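Salatdressing im Schüttelbecher: So gelingt die Emulsion ohne Mixer

Ich rühre mein Dressing seit Jahren nicht mehr in der Schüssel an. Ein Schüttelbecher mit Schraubdeckel kann das viel besser, und man hat gleich das Gefäß, in dem die Soße bis morgen in den Kühlschrank wandert! Den Tipp habe ich von Nisreen Kassab, bei der ich in meinem ersten Kochkurs gelernt habe, wie wenig Öl eine gute Vinaigrette braucht. 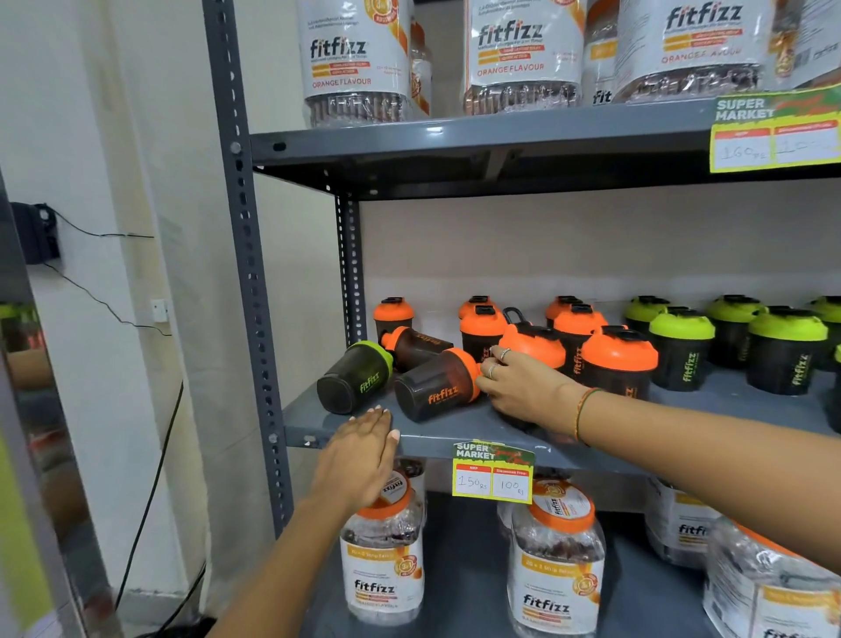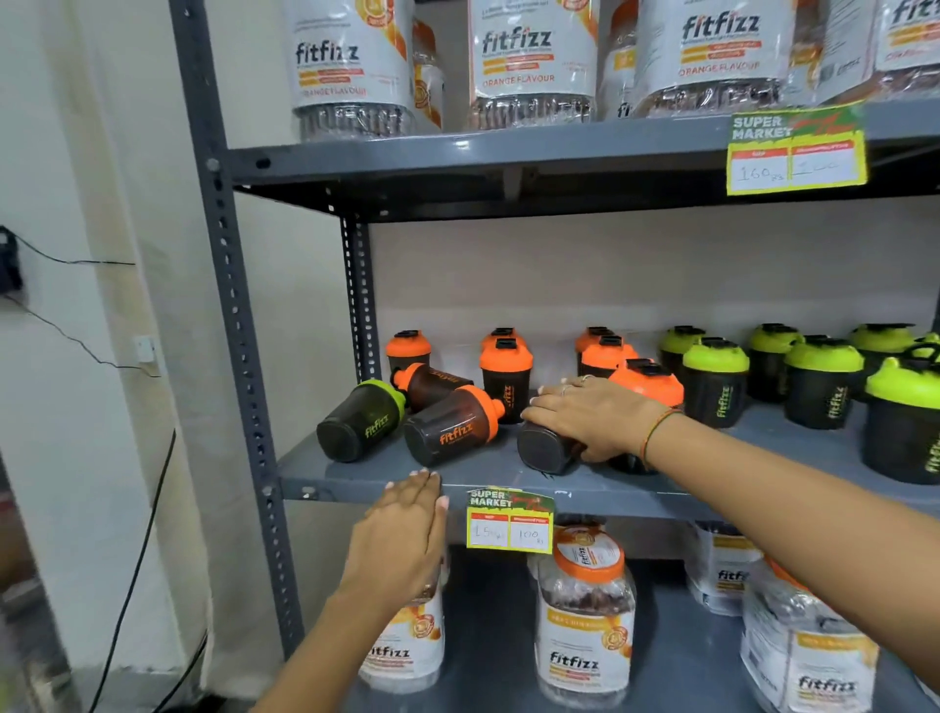 Schüttelbecher im Ladenregal

Was ihr braucht (reicht für einen großen Salat und einen kleinen am nächsten Tag)

2 EL Weißweinessig
1 TL mittelscharfer Senf
1 TL Honig
1/2 TL Salz
6 EL Olivenöl
1 EL kaltes Wasser
schwarzer Pfeffer, frisch gemahlen

Schritt 1: Erst das Salz in den Essig

Essig und Salz in den Becher geben, Deckel drauf und kurz schwenken. In Öl löst sich Salz nämlich kaum, und dann knirscht es später auf dem Kopfsalat. Wartet also wirklich, bis am Boden keine Körnchen mehr liegen.

Schritt 2: Senf und Honig dazu

Beides mit einem langen Löffel einrühren. Der Senf hält Öl und Essig zusammen, lasst ihn bitte nicht weg! Wer keinen Honig mag, nimmt Ahornsirup oder einen Löffel Apfelmus (klingt seltsam, schmeckt zu Feldsalat aber großartig).

Schritt 3: Öl in zwei Portionen

Die erste Hälfte zugeben, fest zuschrauben und etwa 20 Sekunden kräftig schütteln. Dann die zweite Hälfte hinein und noch einmal genauso lange. Wenn ihr eine Drahtkugel oder ein Sieb zum Becher habt, setzt sie jetzt ein, damit wird die Soße deutlich cremiger.

Schritt 4: Wasser und Pfeffer

Der Löffel kaltes Wasser macht das Dressing heller und nimmt dem Essig die Spitze. Nochmals kurz schütteln, probieren, nachsalzen. Am besten probiert man mit einem Salatblatt, pur vom Löffel schmeckt jede Vinaigrette zu sauer.

Wenn es sich trennt

Nach einer Nacht im Kühlschrank setzt sich das Öl oben ab und wird manchmal flockig. Den Becher eine Viertelstunde bei Zimmertemperatur stehen lassen, schütteln, fertig. Mit frischen Kräutern oder Schalotten solltet ihr das Dressing am selben Tag aufbrauchen.

Becher sauber bekommen

Deckel und Dichtung gleich nach dem Essen mit heißem Wasser und einem Tropfen Spülmittel ausschütteln, danach offen trocknen lassen. Knoblauch hält sich leider hartnäckig im Kunststoff. Ich habe deshalb einen Becher nur für Dressing, und der Proteinshake bekommt seinen eigenen.

Nächstes Mal: Joghurtdressing mit Dill und Zitrone, ebenfalls geschüttelt.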